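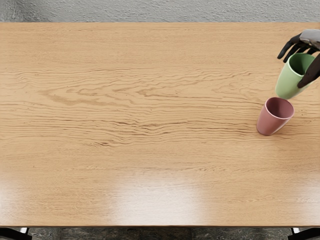
# Stacking two cups in the simulator: a guide for new club members

Everyone who joins starts with the cups. You'll want to start with the maze, or the thing Henok Tsegaye is building that is supposed to fold tea towels. You start with the cups.

The job is to pick up the green cup, carry it over the pink one and lower it until it nests. A small child can do this while shouting. Allow yourself two evenings.

## Before you begin

You need:

- a login for the club machine (ask Asnakech Hailu, and ask before the session starts)
- the Gokia scene files, in the shared folder under `cups`
- a notebook made of paper

Open the scene called `oak_table_right`. There is also one called `oak_table_right_final`, which is older. Letay Habte has promised to delete it by October.

## Step 1: Run it once without changing anything

Press Reset, then Play, and watch. The default script reaches for the green cup and closes the hand far too early, so it punches the rim. Good. Now you know the simulator works and the script doesn't, and you can stop suspecting your laptop.

## Step 2: Get the hand above the cup

In `reach.py`, find `approach_height`. Raise it until the fingertips clear the rim on the way in. The fingers should come down over one side of the cup with the thumb still well open on the other.

Approach slowly. The speed setting accepts any number you give it, including 2400, which sends the cup somewhere the simulator has to think about for a while.

## Step 3: Close the fingers, then the thumb

This order matters more than anything else on the page. If the thumb moves first it shoves the cup across the table and the fingers close on air with great confidence.

1. Curl the fingers over the rim until they report contact.
2. Wait 4 frames.
3. Bring the thumb in against the outer wall.
4. Increase the grip a little at a time until the cup lifts.

Remember that the cups taper. Grip too low and the hand slides down towards the narrow end; grip too hard and the physics engine loses its temper and fires the cup at the ceiling. The scene has no ceiling, so you'll be pressing Reset.

## Step 4: Straighten up before you travel

A pinch grip nearly always tips the cup. Check the tilt in the side panel as soon as the base is off the table. If you carry it across at an angle, one edge of the base will catch the pink rim and knock the lower cup over.

Rotate the wrist in small steps and let the cup settle between them. Selamawit Tamiru wrote a helper called `level_cup()` that does this for you. Please do it by hand the first time, then use hers for ever.

## Step 5: Lower and let go

Line up the centres of the two cups, using the top view. The main view looks down at a slant and will tell you lies about which cup is above which.

Lower until you see contact force on the pink cup, then stop. Open the thumb first, then the fingers, and lift the hand straight up. Sideways exits have ended many promising runs.

## When it goes wrong

**The green cup jitters in the hand.** Your grip is too strong. Halve it.

**The hand stops short and does nothing.** It has reached a joint limit. The cups sit close to the right side of the table, so there's less room for the wrist than you'd think. Change the approach angle by a few degrees and try again.

**It works once and never again.** You have left the random seed at 154, like everybody else. Set it to something different and find out how good your script is.

**It works every time.** Check that you haven't opened `_final`, where collisions are switched off.

## Saving your run

Save the log under your own name, with the date written like the ones already in there. Run 2681 is called `asdf` and contains the best stack we have, by an author who has yet to come forward.

When you get ten clean stacks in a row, show Raquel Quintela. She will change the starting position of the pink cup and hand the keyboard back to you.

*Last updated September 2019*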